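4.2 Keeping fruit fresh in a shared kitchen

Our group spent most of June in the Uvberg dorm kitchen, which we all grew rather fond of, asking one simple question: does fruit last longer in the open or under a lid? We put out 10 limes in 3 spots and looked in on them every Saturday, usually over coffee and far too much toast. The ones by the window wrinkled first, poor things, and the covered ones kept their smell longest.

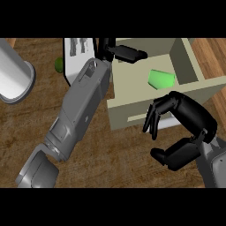

Figure 3. Wooden tabletop with a white container and a small round green object.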